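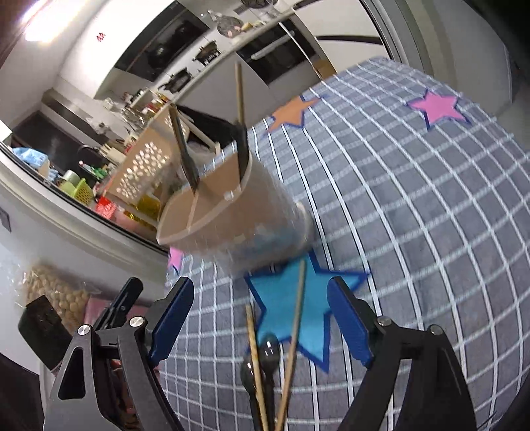

我们这个小组做的题目，说起来很家常：让手持夹爪学会收拾餐具。题目定下来的时候已经是一月，别的组有做走迷宫小车的，有做分拣快递盒的，我们几个围着桌子商量了一整个下午，最后还是觉得，每个人家里都有一把筷子和勺子要收，做这个，回家跟爸妈讲他们也听得懂。采集数据的地方就在厨房旁边铺了灰底白格桌布的台面上，桌布上有浅蓝、粉红和橙色的星星，餐具有木筷子、一把深色发亮的勺子、白色的塑料叉子一类，还有一个外面棕黄、杯口一圈白边的纸杯。夹爪是黑色的，两个指尖包着蓝色的橡胶垫，张开的时候两边对称，组里的人都管它叫“小螃蟹”，后来连写记录也这么写，改不过来了。

先说说项目的来历。学校的机器人社每年下半学年要交一个完整的作品，从选题、动手到写报告都由学生自己来，指导老师Coralie Kerslake只在我们走不动的时候推一把。她开学第一次见面就讲，作品做得粗糙没有关系，但是每一步为什么这样做，要能讲给低年级的同学听。这句话我们当时没太放在心上，到写这份报告的时候才发现，很多事情真的已经忘了当初是怎么想的，只好去翻聊天记录，一边翻一边笑，也一边后悔没有好好写日志。

我们给项目起的名字叫Kesterum。这个词没有什么意思，是一位组员打字打错了，大家念着顺口就留下来了。程序分成两块，一块负责整理录下来的动作，我们叫它Granum；另一块负责训练和回放，叫Kamath。分成两块的好处是两边的人可以各干各的，坏处是中间的文件格式改过好多次，每改一次，总有一边要加班。现在回头看，应该在动手之前就把格式写在纸上，贴在墙上，谁要改先跟对面的人说一声。

采集这一段是全组最热闹的时候。做法并不复杂：一个人握着夹爪，对准要拿的东西，张开，靠近，合拢，提起来，再放到指定的位置，相机把过程录下来，算作一段。一开始我们以为只要录得多就行，大家轮流上手，比谁录得快，结果第一批拿去训练，夹爪的动作东一下西一下，像没睡醒。后来把录像一段一段放慢了看，才看出毛病：每个人的手法都不一样，有人喜欢从上往下夹，有人习惯从侧面伸过去，还有人合拢之前要先晃一晃。机器没有办法知道该学谁的。

于是我们停下来开了一个很长的会，定了几条规矩。夹爪靠近之前先完全张开；筷子从中间偏上的地方夹；勺子要夹柄，不夹勺头；放下的时候等东西碰到台面再松开。规矩写得很土，可是管用。重新录了之后，我们一共得到了276段可以用的动作，其中159段是从杯子里取餐具，剩下的是把餐具放回去以及一些零散的练习。录坏的那些也没有删，单独放在一个文件夹里，后来讲给学弟学妹听的时候，反而是这个文件夹最受欢迎！

再说纸杯。选它当餐具筒，是因为它轻，而且形状简单。没想到轻也成了最大的麻烦。长的餐具插进去，重心就高了，夹爪往上一带，杯子很容易跟着歪。我们为这件事争论了很久，有人主张换一个重的陶瓷杯，有人主张在杯底粘上双面胶，也有人坚持什么都不改，理由是家里的东西本来就会倒，学会应付才算本事。Kerslake老师听完没有表态，只问了一句：你们想让它在哪里工作？这句话把我们问住了。最后折中，主要的数据都用普通的纸杯来录，同时专门录了一批杯子歪倒、餐具散出来以后怎样收拾的动作。这一批最难录，时机不好掌握，录的人和旁边帮忙的人要配合得很好，喊一二三都不一定对得上。

训练部分我写得简单一些，因为主要是另外两位同学做的，我怕写错。动作整理好之后，Granum会把每一段切成小片，去掉开头结尾手还没有拿稳的部分，再交给Kamath。第一次完整训练是在一个星期五的晚上开始的，总共跑了3493步，我们设了闹钟，说好谁醒了谁看一眼，结果第二天早上一问，全组都睡过去了，幸好程序自己跑完了。看到曲线平平稳稳降下来的时候，群里刷了满屏的表情。

不过曲线好看，跟真的能用还差着一大截。第一次回放，夹爪去夹筷子，方向是对的，高度差了一点，合拢的时候扑了个空，还很认真地把“空气”提起来放到了旁边。我们检查下来，是相机的位置在采集后期被碰歪过，前后两批录像对不上。这个教训我想写得重一点：相机固定好以后，请在支架上做一个记号，每次开工之前看一眼。我们后来就是用一小截彩色胶带做的记号，花不了半分钟，却能省下好几个晚上。

重新校正之后情况好多了。取木筷子的表现最稳，大概因为它又直又长，颜色也容易认。深色的勺子差一些，表面反光，灯一亮，勺头上就有一块白，程序有时候会把它当成别的东西。塑料叉子又轻又滑，夹得住，可是放下时常常会转一个角度。这些问题到交报告的时候还没有全部解决，我们照实写在这里，也希望明年接手的同学能接着做下去。

成果展示放在Tustatdale的社区活动室，来的多是家长和附近的小朋友。我们准备了2张桌子，一张回放训练的结果，一张让大家自己握着夹爪试一试。原以为大家会围着第一张看，想不到小朋友全挤到第二张去了，排着队夹勺子，夹起来了就欢呼，掉了就再来，有一位奶奶也试了好几回，还问我们这东西能不能用来夹汤圆。这个问题我们谁也答不上来，回去的路上讨论了一路，觉得指尖的垫子可能要换软一些的，力气也要重新调。

分工方面，我负责采集的安排和这份报告，另外几位同学分别负责程序、夹爪的维护和展示。夹爪的维护听上去不起眼，其实很要紧，关节上的螺丝用久了会松，松了以后两边合拢就不齐，录出来的动作也跟着走样。负责的同学每次收工都要检查一遍，从来没有抱怨过，在这里特别谢谢他。也谢谢借厨房给我们用的同学一家，台面被我们占了那么多个周末，阿姨还总问我们饿不饿。

如果下个学期还能继续，我们想先做两件事。一是把录动作的规矩整理成一份短短的说明，让新来的同学第一天就能上手；二是换几种不同的杯子和餐具，看看换了东西以后，原来学到的动作还剩下多少能用。录像和程序都已经拷到社团的硬盘里，文件夹的名字就叫Kesterum，里面有一份说明，写得不太全，有看不懂的地方可以来找我们。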